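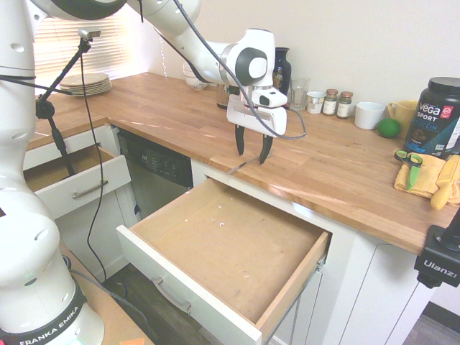 Skotport keeps dropping the connection in the evening — my running log

Status: closed by me (see the last entry)
Product: Skotport, the tall one with the two aerials
Bought from: Huỳnh, the electrical shop in Lelstead
Raised with: Skostex support, web form
Opened: 2024-07-19

What's going wrong

Hello Skostex people. I've had the Skotport since last October and until this month I barely gave it a thought. Now it loses the internet most evenings. The light on the front goes from steady green to slow amber, everything in the house goes quiet, and then after a few minutes it sorts itself out and carries on as if nothing had happened. The wifi itself stays up the whole time! My phone still shows full bars, it just can't get to anything. I can open the router's own settings page on my laptop while it's happening, so I don't think the Skotport is crashing or restarting.

It's an ordinary house, two floors, brick. The phone line comes in at the front by the door and the Skotport lives in the hall on a little shelf. The kitchen is at the back, an L of wooden worktop with the window at one end, and that's where I do most of my work, so that's where I notice it. I've got a cable running to the desk upstairs as well and that loses the internet at exactly the same moment, so please, please don't tell me to move closer to the router.

I've filled in the form once already and it timed out when I tried to attach the log file, which was a bit rich given the subject. So I'm keeping everything in one place and pasting it in as I go.

Things I'd done before opening this

Turned it off and on. Several times. Left it off overnight once, too.
Swapped the thin flat cable between the wall and the router for the spare one from the box.
Changed the wifi channel by hand, on the advice of a forum. No difference, and I've put it back to automatic.
Checked for a firmware update. It says it's up to date.
Rang my broadband provider, who ran a line test while I was on the phone and said it was fine. It was the middle of the morning, and it's always fine in the middle of the morning.

First evening of proper notes

I sat down with a cup of tea and the settings page open. Connection dropped just after eight. The Skotport log says "DSL link down" and then "DSL link up" a bit later, with a lot of lines in between that mean nothing to me. I timed the gap on the cooker clock and it was 16 minutes, the longest I've seen. Dropped again twice before bed, only short ones.

I did learn that you can save the log as a text file from the Advanced page (there's a grey button right at the bottom, very easy to miss). I saved everything it had and searched it for "link down". 291 of them! I had been telling everybody it was "a few times a night". A big clump of those are seconds apart, mind you, as if it's trying to connect, failing, and having another go straight away.

Second evening

Nothing at all until nearly ten. I'd got quite hopeful. Then three in a row.

I went round the house unplugging things. I'd read that a bad power supply on something completely unrelated can spray noise all over a phone line, and somebody on the forum had traced theirs to a fish tank heater. I don't have fish. I unplugged the lamp in the hall, the cordless phone, the telly and its box, the phone charger by the bed and the doorbell thing. Left them all off for an hour and had no drops, plugged the lot back in and still had no drops, so I've learned precisely nothing from that.

First reply from Skostex

Came through the next morning, which I thought was pretty quick. Copied in so it's all together:

"Thank you for getting in touch. Please connect the Skotport directly to the test socket behind the faceplate of your main phone socket, using the supplied filter, and leave it there for 2 full evenings. Please do not restart the unit during this time. Then send us a new log."

Fair enough. I didn't know I had a test socket. You undo two screws, the bottom half of the faceplate comes away, and there's another socket hiding behind it, like a false wall in a film. The screws on mine had been painted over at least once, so that took a bit of scraping with a craft knife and some language.

A warning for anyone who finds this page by searching: when you take that bottom half off you're also disconnecting any extension sockets in the rest of the house. I forgot this and spent ten minutes wondering why the bedroom phone was dead.

On the test socket, first night

Not one drop. The light stayed green all evening. I watched a whole film on purpose.

On the test socket, second night

Also nothing. I kept going into the hall to look at it, which I'm told is annoying.

I looked at the line figures as well. There's a number on the Advanced page called "noise margin" and another one for the speed. I'd written the speed down when the Skotport was new (on the inside of the instruction booklet, very pleased with myself) and it used to be over 74. Before I moved to the test socket it had sunk a long way below that, and on the test socket it has started to creep back up. The provider says the line can take days to decide it trusts you again, so I'm leaving it be.

Sent Skostex the new log. The form took the attachment this time. I renamed the file first, with no spaces in the name, and I do wonder whether the spaces were the trouble — might be worth somebody having a look at that.

Second reply from Skostex

They said the log looked clean and it pointed to the wiring on my side of the socket and away from the Skotport. They also asked whether there was an old extension anywhere in the house, "including any which are no longer used". I said no. I was very sure about it.

The extension I was very sure I didn't have

So. Behind the coats in the hall there's a bit of cream cable that goes along the top of the skirting, through a hole, and off towards the back of the house. I had always taken it for an aerial lead. I followed it under the stairs, where it's stapled to the wall in a way that suggests a person in a hurry, and it comes out low down by the back door in a small square phone socket with no cover. The wires were just sitting there in the open. One was green at the end and another had come loose completely, and it was touching the one beside it if you so much as breathed on the cable.

I can't prove why it was only the evenings. The back door gets opened and shut more then, the bins go out, people come in and kick their shoes off against that wall. I tested it in a very scientific manner by putting the faceplate back on, plugging the Skotport in the normal way and giving the skirting a shove with my foot. Amber light! Did it again. Amber again. I may have cheered.

What I did about it

I went into Huỳnh to ask what I needed. They were lovely about it, and told me the extension wires are clipped into the back of the removable half of the faceplate, so if you don't want the extension you can simply take those wires out and nothing upstream of it is touched. They sold me a replacement faceplate with the filter built in, which also meant I could get rid of the dangly white filter. Cheaper than I expected.

In order, for the next person:

Take off the lower half of the faceplate.
Take a photo of which wire goes where, even if you're certain you'll remember.
Pull out the wires going to the old extension and tape the ends.
Fit the new faceplate, plug in the router, and leave it alone.

If you've got an extension you do use, don't do this, get the extension mended. And leave everything behind the upper half alone, as that part belongs to the line company and it isn't ours to fiddle with.

I haven't pulled the cream cable out. It goes through a wall and I'd only end up decorating.

Questions I still have for Skostex

Could the amber light do something different for "the line has gone" and "the line is fine but the internet isn't"? I lost a couple of evenings poking at wifi settings that had nothing to do with it. The information is all there in the log, it just doesn't reach the front of the box.

Is there a way to have the log sent somewhere on its own? Mine fills up and the oldest lines drop off the end, and when the drops are coming thick and fast that happens quickly.

Also, the help page says the test socket is "behind the lower panel", with a drawing of a type of faceplate I've never seen in my life. A photo of an ordinary grubby one would have saved me some time.

Last entry

A full week on the new faceplate and no "link down" lines at all. Speed is nearly back to the number in the booklet. I've marked this as solved from my end, and the replacement Skotport you offered can stay in the warehouse. I would still like an answer about the light, if anyone's got one.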